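From: Auður Hedegaard
To: table football list
Subject: Re: [tablefootball] Replacement balls, printed or molded?

Svend Stougaard wrote:

> Hello all,
>
> We are down to our last few playable balls at Hjaltested and I have to
> order before the November round. I have two questions and would be glad
> of answers from anyone who has bought in quantity.
>
> First, is it worth paying extra for the molded panel balls over the
> smooth printed ones? We have always had the printed kind. They look fine
> out of the bag but the black wears off and after a season they are gray
> all over. The people on our older table say the printed ones are also
> too slippery to pin under the toe, but the same people said that about
> the cork ones, so I am not sure how much weight to give it.
>
> Second, does the size matter as much as the sellers say? Our two tables
> are different makes. The goal mouths are not the same and neither is the
> ball return. I would rather not keep two boxes.
>
> Also if anyone has a spare set of bushings for a Drindden table, the old
> pattern with the split collar, I will pay postage and something on top.
>
> Svend

Svend,

I went through this for our room at Hivholm last winter, so I will answer at some length. Others should correct me where their tables differ.

On molded against printed: buy the molded ones. By molded I mean the type where each panel is shaped into the surface, with a seam you can feel with a fingernail, and the pentagons are black. The printed type is a smooth sphere with the pattern laid on top. On our tables the printed pattern started to go at the places where the men strike hardest and then it went everywhere. With the molded balls we have had scuffing on the white, and some gray smears that come from the rods and the feet, but the pattern is still readable on every ball I have in the box.

Being able to read the pattern matters more than I expected. When the ball is moving you can see the spin from the black patches, and a goalkeeper who can see spin has a better idea of where the ball will come off the wall. With a worn ball you only see a pale blur on the field. Two of our better defenders asked me to throw out the gray ones before I had even noticed the problem. 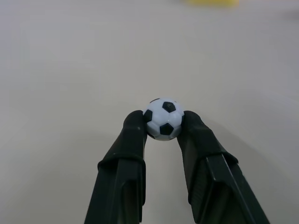 The molded type, white with black pentagons. Glossy finish.

Note the finish. The gloss is the thing your older players are going to complain about, and they are partly right. A new glossy ball slides under the toe when you try to pin it. Ours settled down after a few evenings of play. If you don't want to wait, put the new balls in a bowl of warm water with a little dish soap, rub them with a plain cotton cloth, rinse, and let them dry on a towel. That takes off whatever film is on them from the factory or the bag. I do not recommend sandpaper. One of our members tried fine paper on a handful and they came out uneven, and one of them developed a flat that made it stop in the same position every time.

The raised panels do change the roll at very low speed. If you put a molded ball down on a level field and give it a slight push, it will tend to settle on a panel at the end, where a smooth ball creeps on a bit further. In play I can't say it makes a difference. It does make a difference when you are using the ball to check whether the table is level, so for that job keep a single smooth ball in the drawer. I use an old cork one.

On size: it matters for the ball return and much less for anything else. Before ordering, take one of your existing balls that you know runs freely and measure it with calipers in three directions. Then measure the narrowest point of the return channel on each table. On ours the narrow point was where the channel turns toward the end tray, and a previous owner had packed it with felt to keep the noise down. The felt had swollen. I had been blaming the balls for getting stuck, and when I took the felt out every ball we owned went through. If your two tables differ, order to suit the tighter one. A ball that fits the tight return will play on the other table without trouble, unless the feet of the men sit very high off the field, in which case you will see it slip underneath during a hard pass.

Check the foot height while you are at it. Stand a man straight down and see how much space is left between his toe and the field. If one rod is noticeably higher than the rest, the bushings on that side are probably worn, and you mention needing bushings anyway.

On quantity: sellers will try to sell you a large bag. I ordered from Praltis, who had a lot of 314 that nobody else wanted because the outer carton was crushed, and I split it between three clubs. That was too many even so. We lose very few. Most of the ones that go missing turn up under the radiator or inside the table itself, in the space behind the goal box. Before you order, turn off the lights in the room and look into the body of each table with a flashlight. I got 5 back out of one table that way, including one that must have been in there since before I joined.

For two tables in regular use I would buy enough for a season and a small reserve. Keep the reserve in a closed tin away from the window. The white ones we left on the sill turned yellow on one side. They play the same but people don't pick them if there is a whiter one in the tray, so in practice they never get used.

On sorting a new batch: molded balls come with some variation. I do it like this. I roll each one slowly down a length of straight plastic channel, the kind used for covering cables, propped up on a book at one end. A good ball comes off the end and goes more or less straight across the table. A poor one curves, and it will curve again if you send it down a second time with the pattern turned the same way. I put the curving ones in a separate bag for the children's afternoon. Then I look at the seams. On some balls there is a small bump left where the plastic went into the mold. You can feel it with a thumb better than you can see it. Trim it with a sharp blade held nearly flat and don't dig in.

After that I weigh a few from the batch on a kitchen scale. I am not looking for any particular number, only that they are close to each other. If one is clearly lighter I put it with the curving ones.

Cleaning during the season: lukewarm water and dish soap once a month, as above. Don't use silicone spray on the balls or let it get on them from the rods. If you are spraying rods, take the balls out of the table first, and wipe the rods down afterward with a dry rag. Silicone on a glossy ball makes it close to unplayable and it travels from the ball to the field and then to all the other balls. We had one evening like that and I had to wash everything, field included. Rubbing alcohol took it off the field but I would test that in a corner first, as some of the older fields have a painted line that lifts.

About the cork balls, I would not throw them away. They are quiet, and if you have neighbors on the other side of the wall, as we do, they are useful after nine in the evening. The molded plastic ones are loud against the end wall. I don't have a fix for that except the felt, and I have already said what I think of felt.

Regarding the Drindden bushings: I have a set with the split collar, used, taken off our number two table when we changed to the closed pattern. Fourteen of the sixteen are sound. The other two have a crack at the lip but would hold if you put them on the goalkeeper rods, where they get less side load. You can have them for the postage. Write to me off the list with an address. Before fitting them, check that your rods are the hollow kind. The solid rods from the same maker are slightly thicker and will bind in these.

If anyone wants to try the molded balls before buying, I can put a few in an envelope with the bushings or send them separately. They will have been washed and rolled. I only ask that you write back to the list and say how they went on your table and which make it is, because I have only got experience with ours.

One question of my own for everyone. Has anybody replaced the rubber bumpers on the inside of the rods with the longer spring type? Our center rods hit the wall hard enough that the scoring beads jump, and twice we have had an argument over the score because of it. I would like to hear from someone who has fitted them before I drill anything.

Regards,
Auður Hedegaard
Hivholm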